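Pirihi Work Table – white top

Home > Workroom > Tables > Pirihi

In stock, both widths. Ships flat from our warehouse, legs in a separate carton.

The plain white table we've been selling since the old shop. Big flat top, four legs, no drawers, no shelf, no cable hole. People buy it for packing orders, cutting fabric, sorting, school projects, puzzles, sometimes dinner. If you want storage underneath look at the Nirar trolley, it rolls under the long side with a bit of room to spare.

New for this run: feet are now adjustable, and the bolts are all the same size so you can't mix them up. Top hasn't changed.

At a glance

Top: white, smooth, low sheen
Height: 73 cm, feet wound right in
Depth: 75 cm
Widths: 120 cm or 160 cm
Legs: steel, powder coated, white or charcoal
Load: 94 kg spread evenly
Seats: 4 on the small, 6 on the large if nobody minds elbows
Assembly: yes, key in the box
Warranty: see further down

The top

White all the way across, no woodgrain, no pattern, no printed grid. We get asked for the grid a lot. Sorry, still no. The Plurkport cutting mat does that job and you can put it away afterwards. Edges are square with the corners just taken off so you don't catch your hip on them. Same finish on the edges as on the top, so a chipped edge can be touched up with the same pen.

It's a low sheen finish, so you don't get the ceiling light glaring back at you while you're trying to read a packing slip. Not a whiteboard!! Please don't write on it with whiteboard markers. Some come off, some don't, and the red ones really don't. 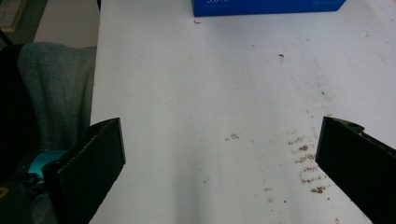 White tops get used, and a used one looks used. Pencil, box dust, tape gum, tea rings, whatever the day's work leaves behind. We'd sooner say so here than have you send it back in June. If a spotless table is going to matter to you then get the grey top, same price, hides more. For most work though white is the better surface – small dark parts show up on it straight away, and so does a blue box pushed up to the far end when you're hunting for it. Keep the boxes to one end and leave the middle clear, that's how most of our customers seem to run theirs. A wipe at the end of the day and it's fine.

Cleaning

Day to day: damp cloth, drop of dish soap, dry it off after.

Tape gum: eucalyptus oil on a rag, leave it a minute, wipe, then soapy water to get the oil off. Don't scrape with a blade.

Pencil: ordinary eraser. Works better than any spray.

Ballpoint: metho on a cotton pad, small circles. Try a corner first.

Scuffs from boxes: melamine sponge, lightly. Lightly! Go hard at it and you'll polish a shiny patch into the finish and then that's what you'll see forever.

Paint: let acrylic dry and it mostly peels. Oil paint, put a sheet down before you start.

No bleach, no oven cleaner, no powdered scourers. No iron directly on the top, we have had three of those back now. Hot mugs are OK, hot pans are not, use a trivet.

Which width?

120 cm. Good for a spare room, one person, one job at a time. Fits through a standard doorway on its side once it's built, which the large one will too but you'll want a second person and some patience on the corner.

160 cm. The one for packing. Room for a stack of boxes at one end, the tape and labels at the other and a clear bit in between where the work gets done. Also the one to get if two people are going to be at it. This is about seven in every ten we sell, if that helps.

Two of the 120s end to end works well too. Get the joining plates (listed under extras) or they'll drift apart and you'll lose pens down the gap.

Measure your room first. Leave at least 90 cm on the side you stand, more if there's a chair or a bed or a pile of stuff beside it. We do get calls from people who measured the table but not the walking space.

Legs and feet

Steel, square section, bolted at the corners with a brace on each. White legs disappear a bit under the white top, charcoal doesn't show shoe marks. That's really the only difference.

Feet wind out up to 2 cm. For anyone on an old floor. Put the table where it's going to live, THEN level it, or you'll be doing it twice. Felt pads are in the bag with the bolts for timber floors. On carpet leave them off, they just come unstuck.

Taller legs for standing work are made by Ultex and fit the same bolt holes. They take the top to 90 cm. Sold as a set of four, you can't use two.

Putting it together

Allow half an hour, less if you've done one before. Do it on a rug or on the flattened carton, the top marks easily from underneath pressure on concrete.

1. Top face down on the carton.
2. Corner braces on, bolts finger tight only.
3. Legs into the braces, still finger tight.
4. Now go round and tighten everything, opposite corners, a bit at a time.
5. Feet on. Two people to turn it over. Don't lean it over onto two legs.
6. Level it.

Go round with the key again after a fortnight. Nearly every wobble we hear about is a bolt thats settled.

Missing a bolt? Check the foam in the end of the leg carton, they hide in there. Still missing, email us with your order number and we'll post one the same day, no need to send anything back.

Extras

Joining plates, pair – for running two tables together
Ultex tall legs, set of four
Plurkport cutting mat, fits either width
Nirar trolley, three shelves, goes under
Touch-up pen, white
Spare feet, set of four
Clamp-on power rail, not in stock, next lot due June

The clamp-on vice some of you have been asking about doesn't suit this table. It'll crush the edge. We don't stock one for that reason.

Delivery

Two cartons for the 120, two for the 160. The top carton is the heavy one, 24 kg for the small and 31 kg for the large. Courier brings it to the front door, not up the stairs. If you're in a flat on an upper floor, organise a mate.

Metro 3 to 5 working days. Regional allow 9. Islands and remote, ask for a quote before ordering please, the website guesses low and then we have to ring you.

Pickup from the warehouse is free. It fits in a hatchback with the seats down for the 120. The 160 needs a wagon, a ute or a roof rack. Bring a blanket and a strap.

Open the carton within 100 hours of delivery and have a look at the corners. Dings in transit are covered but the courier wants to know quickly. Take a photo of the carton as well as the damage.

Returns

30 days, unassembled, in the original carton. If it's been built we can still take it back but there's a fee and we'll need to see it first. Returned tops get sold in the seconds section, so if you don't mind a mark or two have a look in there, there's usually one or two going for a good bit less.

Warranty

Five years on legs, braces and feet. Two years on the top for lifting, bubbling or bowing. Scratches, stains and general wear aren't covered. Business use is fine, same terms.

Questions we get

Can I cut on it?
With a mat, yes. Straight onto the top, no.

Will it yellow?
We've had one by the front window for years, it's a shade warmer than a new one if you put them side by side. You wouldn't pick it otherwise.

Can it go outside?
No. Covered deck also no.

Does it wobble when you're sewing?
Not if it's levelled and the bolts are done up. A heavy machine on the 160, put it over a leg end and not in the middle.

Can I drill a hole for cables?
You can, voids the top warranty. Tape both faces, use a sharp hole saw, go in from the top. Seal the raw edge after or it'll swell.

Is the white the same as the old white?
Near enough. We've sold roughly 3,000 of these and there's been a slight shift between batches. If you're adding a second table to match an older one tell us when you bought it and we'll pick the closest we've got.

Do you do custom sizes?
Not at the moment. Tops can be cut down by a joiner but the edge won't be finished.

Are the grey top and white top the same thickness?
Yes. Same everything, just the colour.

Bulk orders

Schools, workrooms, makerspaces, markets – five or more and we'll do a price. Tell us width, leg colour and whether there's a loading dock. Lead time is longer for charcoal legs.

Prices checked February 2019, includes tax, doesn't include freight. Seconds are priced individually.

Related: Nirar trolley / Plurkport cutting mat / Ultex tall legs / Stools and perches / Seconds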